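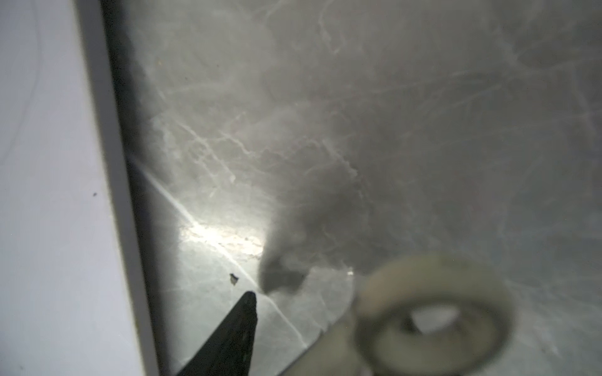 **Robot rules – why do they need so many??**

Robots don't get to do whatever they want. Mostly becuase they don't want anything. A robot arm has motors, some sensors, a computer telling it where to go. No feelings. No common sense. If you leave your sandwich where it's about to move, it moves through your sandwich.

So people write rules. Some rules are for the robot. Most are for the people standing near it, and you might be one of them one day.

Quick word list first, then the rules.

- **Arm** – the long part with joints, like your shoulder, elbow and wrist. Some have more joints than you.
- **Gripper** – the hand. Lots have just two fingers. Some fingers are wide and flat, some come to a narrow tip for picking up little things.
- **Work surface** – whatever the robot is working on. Table, tray, sheet of metal.
- **Reach** – how far the arm can go if it stretches all the way out.
- **Stop button** – big, red, easy to hit. More on that in a minute.

## Who makes the rules?

Two kinds.

The big ones are called **standards**. A standard is a long, long document that lots of experts argue over and then agree on. There are standards for bike helmets and car seats and plugs. And robots! The idea is that a robot built in one country should be safe in another one, and everybody is using the same words for the same things.

Then there are the **shop rules**. These are for one room, with one set of robots and one set of people. At the Brindlow workshop the shop rules are on a sheet by the door. There are 11 of them. Calum Cowie wrote the first nine in March and the other two got added after people asked good questions. You don't need all 11 here so these are the ones that matter most.

## Rule: know the reach

Think about your own arm. Stretch it out and turn in a circle. Anything inside that circle, you could bump.

A robot has a circle too, only it's more like a big bubble, because it can go up and down as well. At Brindlow there's a line on the floor outside the bubble. When the robot is switched on, people stay behind the line. Toes too.

But some robots work right next to people. Those ones go slow, and they're made to stop if they feel a push. There are still rules for them. Extra ones, if anything. Somebody has to check how hard the robot could bump you and make sure it's a very small bump.

## Rule: anybody can press stop

The stop button isn't only for the boss. If you see something wrong, you press it. Kid on a visit, grown-up on their first day, doesn't matter.

And you don't get in trouble for pressing it. Even if nothing was wrong. That part is written on the sheet in capital letters.

After a stop, the robot does not just start up again on its own when the button is let go. A person has to look, fix the problem, and then start it on purpose. Two steps. One to reset, one to go.

## Rule: look at the surface

Kids always ask about this one. Why would a robot care about a crumb?

Well, look at a metal surface that's had plenty of use. It's covered in scratches, swirls, wipe marks. Now put a light over it. You get a bright glare in one spot and a soft dark shadow in another. There may be a tiny dark flake lying right by the gripper's fingertip, smaller than you'd ever bother with.

Your brain sorts that out super fast. Scratch, shine, shadow, bit of dirt, done. A robot that uses a camera has a harder time. It could get a few things wrong:

- a **glare** can hide something, because that part of the picture goes almost white
- a **shadow** can look like a hole, or like an object
- a **flake** can look like a part it's meant to pick up
- a **blurry** thing in the corner – something round like a ring or a roll of tape – could be hard to tell how far away it is

So the shop rule goes: look before you start. Wipe off bits. Move things that don't need to be there. If there's a nasty shiny spot, try moving the lamp and check the camera view again.

And **never wipe while it's on.** Off first. Then wipe. Then hands out, then on. People forget the order when they're in a rush, so it's on the sheet twice.

## Rule: slow first

When a robot has a new job, it does it slow the first time. Really slow. Boring slow.

Evander MacRitchie has a test he uses for the little arm, which everybody calls Fledik. New job? Fledik does it 32 times at slow speed before it's allowed to go any faster. If one of those goes wrong, you find out why, and start over from one.

Once it went wrong on try 9. A cable was rubbing. Not a huge deal, but at full speed it would have been a broken cable and a long afternoon.

## Rule: write it down

Least fun rule. Sorry.

Every time something odd happens, it goes in the logbook. Date, what happened, who saw it, what they did. Even small stuff. *Gripper made a click. Wiped table. Click went away.*

The Brindlow logbook has 177 entries so far and loads of them are clicks. But if you read back and see the same click every week, you've found something that's wearing out. One entry tells you not very much. A whole page tells you to order a new part.

## Rule: the robot isn't in charge

If the robot does something wrong, a person has to answer for it. You can't say "the robot did it" the way you'd say the dog ate your homework. Someone built it, someone set it up, someone pressed go.

That's why there is always a name on the board at Brindlow. Whoever's name is up is the person looking after the robot right now. If they go to lunch, a new name goes up or the robot goes off.

## Try it at home

No robot needed. One person is the robot, one is the programer. Grab a spoon, a tray, and some dry pasta.

1. Robot closes their eyes and holds the spoon.
2. Decide on a stop word. Practice it. Robot has to freeze right away.
3. Programmer gives tiny orders: *left a bit, down, forward.* Robot does only what it's told.
4. Try to get one piece of pasta onto the spoon.
5. Now add a second kind of pasta and try to get only the first kind. Much harder!

Then sit down together and write three rules for next time. Where should people sit? What if there's stuff on the tray that shouldn't be? Who's allowed to say the stop word? (Everybody. See above.)

Swap places and see if your rules still work when you're the one with your eyes shut.

## Questions kids sent in

**Do robots know the rules?**
Some rules get built in, like a top speed. The robot doesn't understand them though. It just can't go past that number.

**What if two rules don't agree?**
Safest one wins. Then tell a grown-up so the sheet gets fixed.

**Can kids make a rule?**
Yes! One of the two newest at Brindlow came from a school visit. It's the one about tying back long hair.

More questions can go in the box by the door, same place as always. Write your first name on it so we know who to answer.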